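My neighbor Warrick Pomare gave up on his lawn in May and told me over the fence that I should do the same. I had 400 square feet of clover seed in the garage by then, so I let him think it was his idea.

Grass and I never got along. I fed it, I watered it, I bought a spreader called the Drastik that threw fertilizer mostly at my shins. In return it went brown every summer and grew like mad the one week we were away. Clover asks for less. I scratched up the soil with a rake, mixed the seed with sand – it's tiny stuff, like poppy seed – and flung it around before breakfast in my bathrobe, which did my standing on the street no good at all.

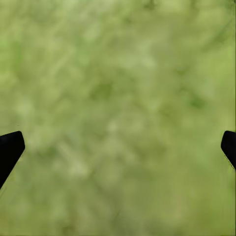

Do you still have to mow clover?

Three times a season is plenty, and you can skip one of those if you like the flowers. I set the mower high and take my time, mainly so Warrick can see me doing it.

The bees showed up in the second month. I'd been warned about bees by my brother-in-law Helmut, who has a putting green and opinions. So far I've been stung once, on the patio, by a wasp.

There are bald spots by the gate where the dog turns around, and over by the maple nothing grows except more maple. I've got 5 ounces of seed left for the patches. Helmut says to wait for rain. I'm going out tonight with the watering can.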